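Showing It Once, Showing It Fifty Times: teaching arms by hand and by remote
Speaker notes, Jaqueline Cortés, Stergate workshop, Jan 21, 2025 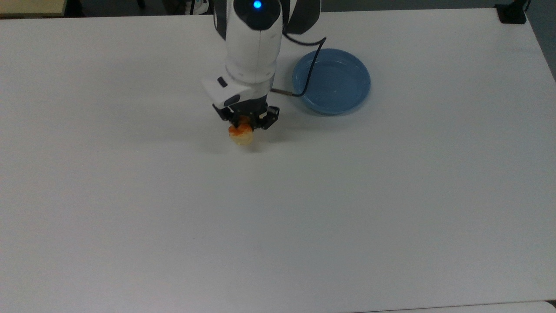
Slot is 25 min plus questions. Don't read these out. Water on the left side of the lectern this time.

OPENING

Start with the question, no bio. Who here has held an arm by the wrist and walked it through a job? Hands. Who has driven one from a leader arm or a controller? Hands. Who has done both on the same job and compared? Expect few. That's the talk.

Say name, say Becerra, say Necati Başaran did half of this and could not travel. Move on.

What I want people to leave with: the way you give the demo changes what the robot learns, more than the model did for us. We spent a whole spring arguing about the model. Should have been arguing about the handle.

TWO WAYS, QUICK

By hand = kinesthetic. Arm goes soft, gravity comp on, person grabs the wrist and moves it. Joints get logged.

Remote = teleop. Person stands off, moves something else (leader arm, controller, glove, whatever), robot follows. Joints get logged AND the commands get logged. Pause here, the second part matters later.

Don't do the history slide. Cut it. If somebody asks, teach pendants, move on.

THE TASK

Pick up one piece of food, put it on a plate. Everybody laughs, let them. Then: light grip or it crushes, firm grip or it drops, every piece a different shape, crumbs change the friction over a session. A block tells you nothing about any of this. We started with blocks, April, and were very pleased with ourselves until we swapped in food.

Keep the task description short. One arm, two fingers, one plate, one thing to move. No bin picking. Someone always asks about bin picking.

BY HAND: WHAT WAS GOOD

New people could do it in minutes. No training really. You hold it, you feel where it wants to go and where it doesnt.

Contact. You feel the table through the arm. People stopped before they pushed too hard, no one had to tell them to.

Odd poses. When the elbow needed to swing out, they just swung it out. Over remote people forget the elbow exists.

BY HAND: WHAT WAS BAD

Your body is in the camera. Big one. Slow down here.

Forearm across the view, sleeve, shadow of a head on the table. Policy trains on pictures with a person in them, then at run time there's no person. We had one version that would hover and do nothing until somebody leaned over the table. True story. Tell it properly: Necati leaned in to check the cable and the arm started working. He leaned back, it stopped. He did it again to be sure.

Fix we tried: replay. Record the joints by hand, step away, play it back with cameras on. Works ok for blocks. For food, not so ok, because the replay doesn't know the piece slid a little. You get clean pictures of a slightly wrong motion.

Gripper timing. With both hands on the arm, who closes the fingers? We had a button, then a foot pedal, then a second person calling "close". Second person is terrible, adds a lag that is different every time. Pedal was best. Button on the wrist pushes the wrist when you press it, shows up as a little dip right before each grasp, and the policy learned the dip!! Lovely little curtsy before every grab. (do the gesture)

REMOTE: WHAT WAS GOOD

Clean view. Nobody in it.

Gripper is on the trigger, same hand, no lag to speak of.

You get commands as well as positions. When the fingers are closed on something soft, command says "more closed" and position says "not moving". That gap is your force signal, for free, if you don't have a force sensor. By hand you get the position only. This is the main technical point of the talk. Say it twice. Put up the plot with the two lines splitting.

REMOTE: WHAT WAS BAD

No feel. First-day people squash things. Budget for it, literally, buy more snacks.

Slow. Everyone slows way down near the table. Then they hesitate above the piece, and the policy learns to hesitate too. If you hover in the demo it hovers in the rollout, and sometimes it never comes out of the hover.

Depth. People on a screen misjudge height. Standing beside the table is better than any screen view we set up. We fought this for ages, then moved the operator's chair. Done.

Operator drift. Demo 10 and demo 200 by the same person are different tasks. They get fast, they cut corners, they find a trick. The trick may be great. But now you have two tricks in one dataset and the policy averages them and goes right between.

NUMBERS SLIDE

Total demos 1149, both kinds together, kept ones only. 7 operators. 

First remote-only set was 300. That was the set that got us past blocks.

3 restarts of the whole collection. Say this out loud, people need to hear it. First one the camera mount had shifted. Second one, the curtsy. Third one, mixed up two gripper calibrations, my fault.

Don't give the success percentages as if they're a benchmark. One table, one arm, our lighting. If pushed: remote beat hand on food, hand was level on blocks, the mix beat both, and the write up has the tables.

THE MIX

What we do now at Becerra:

By hand first, a small set, for finding out how the job wants to be done. Do not train on it. It's for the people. You watch three operators and they grab the piece three different ways, then you all agree on one.

Then write the way down. One page. Approach from where, grab which part, how high before moving sideways, how to let go. Ours lives in Rendum next to the recordings so it can't get lost, and each session points at the page version it used. (One line on Rendum, it's our logging tool, do NOT demo it, last time the demo ate six minutes.)

Then remote for everything you train on.

Then corrections. Let the policy run, operator takes over when it goes wrong, drives it back to good, lets go. These are worth far more than fresh demos. Biggest jump we saw came from here. Should of started earlier.

Practical bit on takeover: the leader arm and the robot will not be in the same pose when you grab it. If you don't blend, it jumps. We blend over a short ramp. Ask the Brorkasine people, they have a leader with motors that follows the robot backwards so the handle is already in the right place. Nicer than ours. Jealous.

THINGS TO STEAL (slow down, people photograph this one)

Throw out demos the same day. A week later you'll talk yourself into keeping them.

Let operators hit "bad, discard" themselves, one key, no reason needed. The moment we asked for a reason they stopped pressing it.

Move the plate. Move it more than feels needed. Ours sat in nearly the same spot for a whole session once and the arm learned a place on the table and never looked for the plate at all.

Move the start pose as well.

Record failures on purpose, with the recovery. Drop it, go back, pick it up. If all the demos are perfect the policy has never seen a dropped piece and stands there.

Tape down cables. Check the wrist camera before each session against a saved picture. Takes seconds.

Breaks. Short sessions. Tired demos look fine on the video and awful in the data, the paths wobble.

WHAT WE DON'T KNOW

Does the one page way help with bigger datasets, or is it only a small-data crutch? Necati thinks crutch. I think it helps longer than he says. Be fair to him, he's not in the room.

How much feel do you need over remote. We tried a bit of buzz in the trigger when the gap opens up between command and position. Operators liked it. Squashed fewer pieces in the first hour. Didn't test it right, no controls, so say that.

Whether hand demos can be rescued by painting the person out of the picture. Somebody here is probably doing it. Ask them to come find me.

CLOSE

Back to the hands question. Same show of hands, ask who's going to try both on the same job.

Contact slide stays up. One page template is on the workshop share, file name starts with stergate.

IF TIME: the curtsy video, with sound.

QUESTIONS I EXPECT

Why not simulation? We tried for blocks. Food squish is hard to get right. Not against it.

How long to train an operator? A morning before we keep anything they record. Some are quicker.

Gloves / VR? Used a controller for a while, fine for reaching, people's arms got tired. Leader arm rests on the table, easier.

Does the leader have to match the robot? No but it helps with the elbow. See above.

Can we have the data? Ask me after, waiting on a yes from our side. Don't promise.

Laptop adapter is in the front pocket. Return the clicker to the desk.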